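Report on the Visit to the Villalobos Candle and Household Goods Works

Members of the Mornness Housewares Trade Association visited the Villalobos works in April as part of the spring program. The purpose was to review how a mid-sized producer of container candles manages its wax supply, pouring rooms and seasonal storage. The party was received by Abundio Bañuelos, production manager, who led the tour and answered questions throughout the morning.

The tour began in the receiving bay. Wax arrives there in slab form and is held on pallets until a sample from each lot has been melted and checked for color and odor. Mr. Bañuelos explained that the firm moved away from bulk liquid deliveries when its former supplier, Gruda, closed its nearest depot. Slabs take up more floor space and require more handling, but they allow the works to keep two blends on hand at all times. Several members asked about losses in storage. He replied that damaged wrapping was the main cause, and that affected slabs are set aside for test pours.

From there the party moved to the pouring rooms. The smaller room handles fragrance blends and has a melting capacity of 900 pounds. The larger room, with a capacity of 3000 pounds, is reserved for unscented stock. The two rooms have separate air handling, and staff do not move between them during a shift. Members were asked to leave coats and bags outside — a rule applied to all visitors.

Cooling received a good deal of attention. The works cools its filled jars on open racks and does not use fans. Jhair Mamani of the quality office showed members a set of rejected pieces and described the faults in each: sunken tops, wax pulling away from the glass, and wicks that had drifted off center. Most of these faults, he said, can be traced to the temperature of the jar at the time of filling. Jars are now brought into the room the evening before they are needed. The discussion on this point ran past the time allowed, and the planned stop at the label store was dropped.
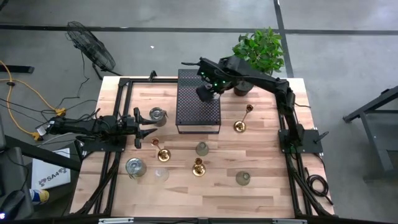 The final session dealt with packing and returns. Order 3642, a mixed shipment to the retailer Plerngate, was used to show how breakage claims are recorded and how the cost is divided between the works and the carrier. Glass and metal items are packed in separate cartons, with no more than 50 pieces to a layer of the pallet. Members with their own warehouses noted that this limit is lower than common practice. Mr. Bañuelos said that it had been set after a review of claims and would remain in place through the holiday season.

Copies of the claim form and the rack layout are available to members from the association office on request. The next visit in the program will take place on a Thursday, and members who wish to attend should give their names to the office in advance — places will be assigned in the order received.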